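Thread, before my coffee wears off: what it's like when your job gets two robot arms and you get a new job title.

The title is "cell operator." I used to be "packing." Same stool.
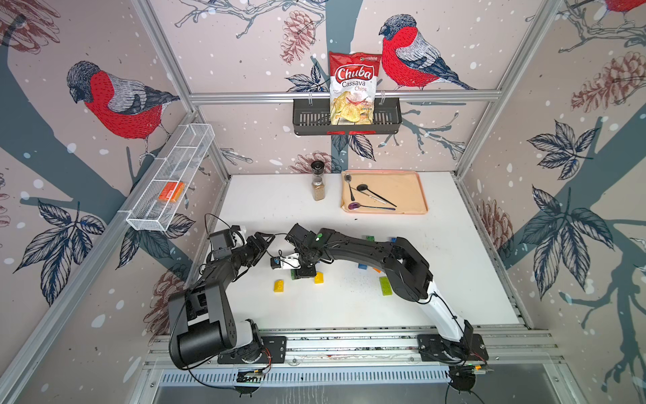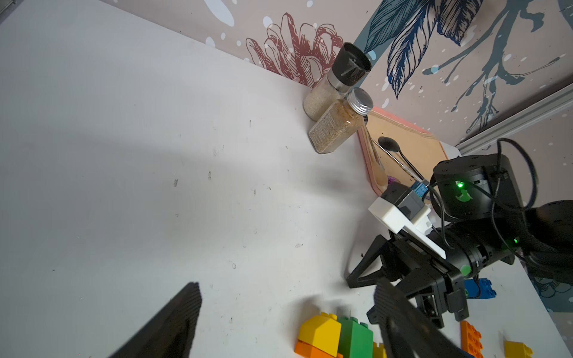

Shu-fen Siu
posting from the break room at Brundby

2/ The arms practice on toy bricks. Kwok-wai Mak named the pair Filter and Lo and now they're on the shift rota, above me, alphabetically and I suspect otherwise.

3/ My day used to be boxes. Now it's 124 tries at picking up a brick, and I put the bricks back after each one. I have two kids. I was extremely qualified.

4/ Things I don't miss: the tape gun, my left wrist at 5 p.m.
Things I do: talking. Packing was five of us at one bench. The cell needs one person and a chair.

5/ Itsuki in maintenance got a raise out of it, good for him. Chun-hung went to nights. The form said "redeployed."

6/ We did get asked for feedback in March. I wrote nine lines. The reply thanked me for my line.

7/ The pinecone and bird wallpaper, yes, everybody asks. Best decorated spot in the building. The break room is still beige.

8/ Anyway, Lo has a green light on and I have a brick to put back. More after lunch if Shu-fen Tai (the other Shu-fen, day lead) doesn't find this first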